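### 3.2 Unpacking and length of stay on the Grultevton–Dzene route

The second part of the study concerns what travelers do with their belongings at each overnight stop. The unit of analysis is the stay, defined as one party occupying one room without interruption. Room conditions were recorded on the sheet described in Section 3.1.
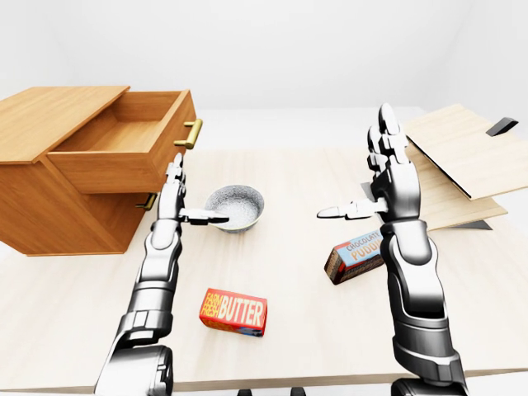
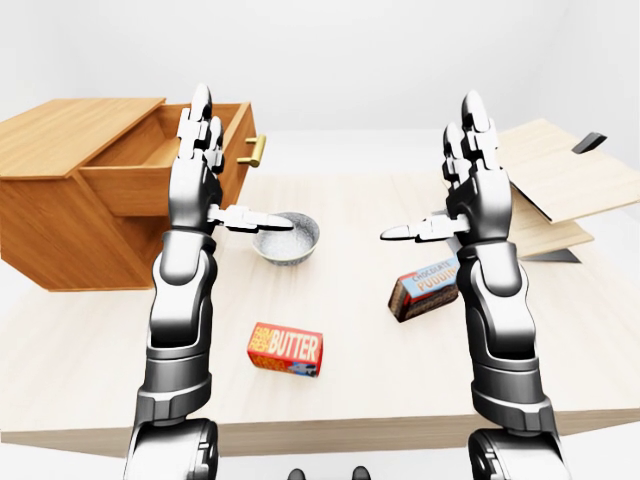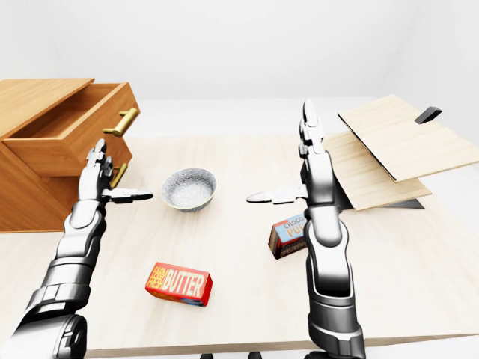
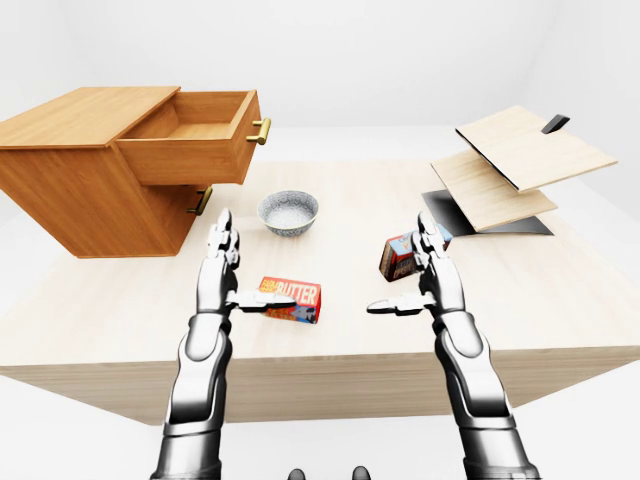 **Figure 2.** Light wooden table, four rendered views.

Unpacking was treated as an observable choice made by the traveler shortly after arrival and revised, if at all, during the stay. Earlier work on multi-stop travel has usually taken booked nights as the measure of attachment to a stop. Booked nights are fixed in advance and say little about how a room is used. We therefore recorded the state of each storage fitting at the first room service after arrival and again at checkout. Drawers were coded on two separate fields, position and contents. An upper drawer standing open with nothing in it, as in the first panel of Figure 2, was entered as "open, empty" and did not count toward unpacking. A closed drawer was coded only if the guest had agreed to its being opened; otherwise the contents field was left blank and the stay was kept in the sample for the other measures. Shelves, hooks, and luggage racks were entered on the same sheet. Bags left on the bed or floor were noted as present but were never opened.

The sample covers 1645 stays and 3753 room nights at 40 lodgings along the route. Grultevton is the usual starting point, with a rail station and a bus yard within walking distance of most of the participating lodgings. From there the route follows the valley road to Pruretti, crosses the river by ferry, and continues on the east bank through Stistville to Dzene. Most parties travel in this direction. Those traveling in the opposite direction were retained, and direction was entered as a control in all models. Stays of a single night and stays of several nights were pooled for the descriptive tables and separated for the regressions.

Lodgings differ in how much storage they offer. Houses in Pruretti tend to be older, with small rooms, a rack, and a row of hooks. Lodgings in Dzene were mostly built for longer visits and provide a chest or cabinet in nearly every room. A simple count of items unpacked would therefore reflect the furniture more than the guest. We use a ratio instead: the number of storage fittings in use divided by the number available in the room. A fitting was considered in use if it held at least one item belonging to the guest. Items supplied by the lodging, such as spare blankets, were excluded. Where a lodging kept its own goods in a drawer, that drawer was removed from both parts of the ratio.

The ratio has a known weakness. In a room with only one or two fittings it can take very few values, and one coat on one hook moves it sharply. We reran the main model without these rooms. The sign and order of the coefficients did not change, although the intervals for Pruretti widened, as expected from the loss of cases there.

#### 3.2.1 Timing of arrival

Arrival time was taken from the desk log and grouped by its relation to the evening meal. Parties that arrived before the meal had a clear interval in which to unpack. Parties that arrived during or after it usually went to the dining room first and returned to the room late. The distinction matters most at Pruretti, where the last ferry governs the evening. A party that misses it stays on the west bank, often in a room it had not planned to use. These unplanned stays were marked in the log and are reported separately.

The ferry crossing itself takes around 50 minutes including loading, and longer in September when the river is low and the boat must use the outer channel. Low water also moves the landing downstream, so that travelers on foot carry their bags over a longer stretch of gravel. Desk staff reported that guests arriving from the lower landing were more likely to leave their bags packed. The logs support this only weakly. Once arrival time was included, the landing used had no separate effect that could be told apart from zero.

#### 3.2.2 Planned nights and prior moves

Two variables carried most of the explanatory weight. The first was the number of nights planned at the stop, as stated at check-in. The second was the number of moves the party had already made since Grultevton. Unpacking rose with planned nights and fell with prior moves. The two effects were close to additive: a party planning a long stay in Dzene after several short stops unpacked more than a party passing through, but less than a party that had come directly by the east road.

The fall with prior moves can be read in more than one way. Travelers may grow tired of repacking. They may also learn which items they need for a night and pack these near the top of the bag, in which case a low ratio reflects better packing and need not indicate any lack of interest in the stop. The checkout observation gives some help. If fatigue were the main cause, the ratio should remain low through the whole stay. If travelers had simply packed well, it should start low and rise as less accessible items came into use. Both patterns occur in the data – the first mainly in Stistville, the second mainly in Dzene – and we do not attempt to assign a single cause.

Stistville needs separate comment. Most parties stop there for one night to break the journey, and the lodgings stand near the bus stop, at some distance from the old center. Ratios were the lowest on the route for every value of planned nights. Parties that had booked more than one night and then left early were common enough to affect the estimates. For these we used nights planned at check-in, since the decision to unpack was made under that plan. Using nights actually spent gives a steeper slope for Stistville and leaves the other stops nearly unchanged.

#### 3.2.3 Party type

Parties were classed as single travelers, couples, families with children, and groups of unrelated adults. Families unpacked the most at every stop. In family rooms the fittings in use were typically the low ones, and hooks were often left free even when the drawers were full. Groups of unrelated adults showed the widest spread. In shared rooms it was seldom possible to say which member had used a given fitting, so no individual measure was attempted. Single travelers and couples did not differ once planned nights had been entered.

Equipment had a smaller role than expected. Walkers carrying a single pack were assumed at the design stage to unpack less than travelers with suitcases. They did so in Grultevton, where the walk had not yet begun, but not at later stops, where wet or dirty clothing had to be taken out and hung regardless of plans. Drying lines and heated rooms outside the bedroom were not on the original sheet. A field for them was added partway through the season, and the earlier records cannot be corrected. The ratios for walkers at Pruretti are therefore likely to be too low.

#### 3.2.4 Items left behind

Each lodging also kept a list of items found after checkout. The lists were matched to stays by room and date of departure. Items were more often left behind in rooms with a high ratio, and more often in closed drawers than on open shelves or hooks. Chargers and nightwear made up most of the entries. Departure before breakfast raised the rate further, particularly in Pruretti on mornings when the first ferry was full and parties left the house early to stand in line.

Return of items was handled differently from house to house. Several lodgings in Dzene send them back down the valley with the bus driver, to be collected at the Grultevton yard. Others hold them until the owner writes. Items returned on the same day were sometimes never entered on the list, and the rates given in Table 4 should be read as lower bounds.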